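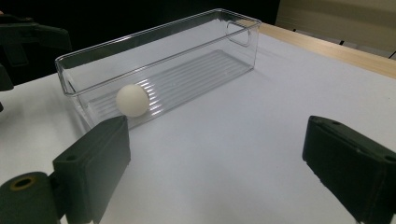 Bins and Small Parts: Sorting Table, Fodside Workshop

Notes from the refit of the sorting table at Fodside. The old arrangement used opaque drawers with paper labels, and the labels did not survive the first winter. The replacement is a set of open clear bins that sit directly on the tabletop. Layout by Anežka Brabec, stock list by Su-bin Do. The work ran through June.

1. Clear bin, ribbed floor, one ball

Rectangular, open top, see-through walls. The ridges run the length of the floor. A ping-pong ball rests on them near one corner.

2. Handle end

The cutout is molded into the short wall and has rounded corners. On the shelf at Zedov the bins are stored with this end facing out. On the table the direction is left to whoever is working.

3. Walls

The side walls are smooth and show a soft band of reflected light. Labels go on the short wall, low down, clear of the handle. Anything stuck to the long wall blocks the view of the contents and defeats the purpose of a clear bin.

4. Floor

Ridges keep flat items from sticking to the plastic, so washers and shims can be picked up with a fingernail. The drawback is dust, which collects between the ridges and has to be brushed out lengthwise. A dry paintbrush 40 mm wide does the job. Wet cloths leave lint.

5. White surface

The table was refinished in white at the same time. Dark parts are easy to find on it. White parts are not, and these should go straight into a bin when they come out of the bag.

Dimensions and placement

The tabletop is 645 mm deep after trimming. Of that, 562 mm is usable, the remainder being taken by the rail at the back. Bins may be set square or at an angle. Su-bin prefers them at an angle, as the handle is then easier to reach from the stool. Leave open table in front of each bin for laying out parts.

Contents

Balls are kept one size to a bin. Table tennis balls come from the Zastov club in mixed bags and are checked for dents and seam cracks before they go back. A ball that wobbles when rolled along the ridges is set aside and rolled again on the flat tabletop - the ridges will make a good ball look bad if it crosses them.

Small hardware goes in the shorter bins from Hubáček. These have no ridges and no handle, and they stack badly when full. Keep them to 2 high.

Cleaning

Lukewarm water and dish soap. No solvent, no scouring pad. Dry upside down on the rack with the handle end raised slightly, or water stays in the corners. Fine scratches on the rim are normal and do not need reporting. Cracks at the corner seams do - put the bin on the lower shelf with a strip of tape across it.

Still open

Lids have not been ordered. Anežka has asked for a sample of the hinged type, but it may foul the handle. The rail at the back is also due to be moved, and the usable depth given earlier will change when it is.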